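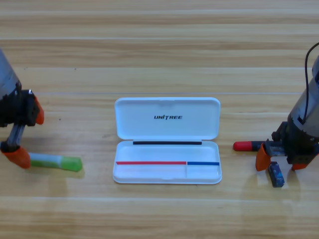
About us

Fivwood packs stationery sets for schools, training centres and office suppliers. We have been based at Utmont since the firm started with 10 staff and a single packing bench. Most orders are mixed: a case, a marker, one or two smaller items, sealed and boxed in the quantity the customer asks for.

For most of that time every set was filled by hand. The work is light but repetitive, and the people doing it told us the same thing in each yearly review: wrists and shoulders tire well before the end of a shift. In May we began moving part of the case filling to paired robot arms under a programme we call Monti.

How the cell works

Two arms share one bench and one open case. Each item has a set place in the tray, with the long pieces lying lengthwise and the smallest piece in the compartment on the right. The arms are taught by our own packers, who know which items roll, which ones catch on a divider and how a case should look before the lid is closed.

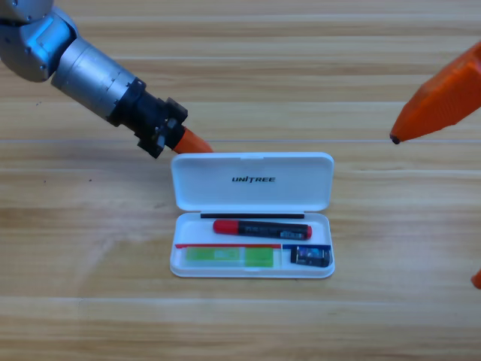

Do packers need a technical background to work with the arms?

Packers are trained on site over 9 shifts, and no programming is involved. The course covers starting and stopping the cell, clearing a dropped item, checking a finished case and recording a fault.

What has changed for staff

No packing post has been removed as a result of Monti. The posts themselves have changed. A packer now spends part of the shift at the cell and the remainder on inspection, kitting or short-run orders, which are still filled by hand. Rotation is fixed in the rota and applies to everyone on the packing floor. Pay bands were revised to include cell operation as a graded skill.

Some things are slower than before. Changing from one set to another takes longer at the cell than at a hand bench, so orders below 630 sets are not sent to it. The usual batch is about 1000.
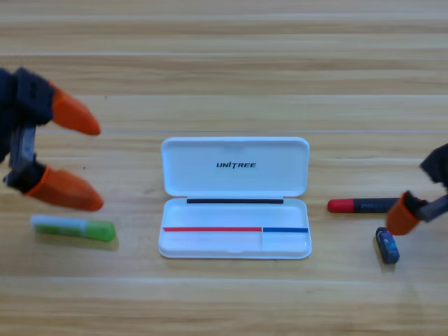 Safety and supervision

Each cell has a named operator for the whole of its running time. Hands stay outside the marked area while the arms are powered. Any operator may stop a cell without asking a supervisor, and stops are not counted against the shift.

Faults are logged in Fliltance, our maintenance record, which all packing staff can read and add to.
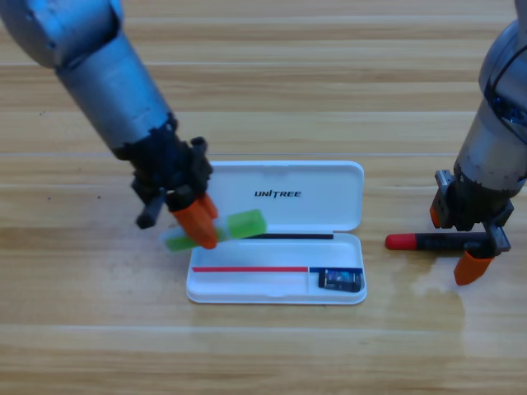
Packing Automation Team, Fivwood

The team is led by Dinesh Annamalai and is made up of packers, fitters and one planner. It looks after the cells, runs the operator course and decides which sets are suitable for the arms. Questions about visits, training or vacancies should be sent through the contact form, marked for the team.

Page last reviewed: November 21, 2022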